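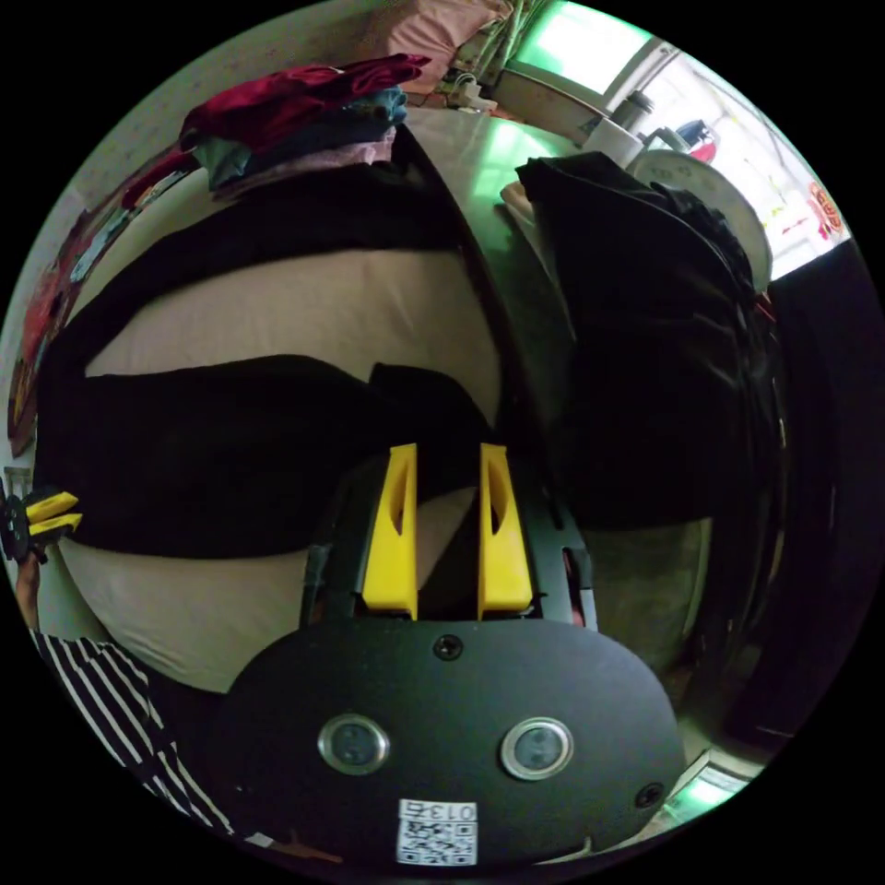
How to plan and record folding demonstrations at home with hand-held grippers

When we started the Vimovwood project in January, we thought the hard part would be training the policy. The training was fine (slow, but fine!). What ate up our weeks was recording demonstrations in bedrooms, where every bed is a different height and every sheet a different color. So we wrote down the method we use now, and we hope it saves you some of the trouble it cost us.

Before you go anywhere, decide what counts as one episode. Ours begins with the garment spread out on the bed and ends when both grippers have let go of the folded piece. Write that on a card and bring it with you, and don't change it halfway through a visit, however tempting that gets.

Next, calibrate. Note the label number of each gripper, open and close the fingers all the way five times, and save that as its own file. We skipped this at our Otholm site and had to throw out 45 episodes with no usable finger widths.

Now walk slowly around the bed with both grippers for a minute or so to build the map. Plain bedding gives the tracker very little to hold on to, so let it see pillows, wall hangings, a window frame, whatever the room has. Leave the room as people live in it - we tidied at first, and the policy we got from that was helpless in a lived-in bedroom.

Then record. Work at an easy pace, and keep the fingertips in view when you pinch a hem. Dark clothes deserve extra patience, as the folds are hard to make out, and we record twice as many episodes for black garments as for light ones. Take a break after every 17 episodes or your wrists will complain.

Back at your desk, drop any episode where tracking was lost, even briefly. Our Givwood set started at 3,000 episodes and got noticeably smaller, and we don't miss the rest. If you're only trying this out, 100 clean episodes of one garment type will get you a first policy worth looking at.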